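Zulema Quezada has spent the spring hanging 131 tin herons over the creek at Naylor, and she would like people to stop asking if they light up.

"They're birds," she says. "They turn in the wind. That's the whole show."
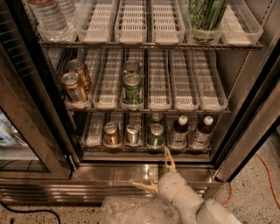 The drinks fridge, bottled water at top left.

The work, called "Calley," used up 2645 feet of wire and most of her patience. An earlier version, in Marnum, lasted four days before a storm took it. "I got good reviews for the wreckage," she says.

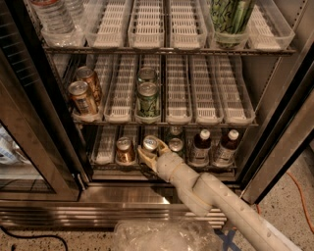 Bottom shelf, with a silver-topped can.

The herons stay up through June. After that she plans to sleep - and then start on owls.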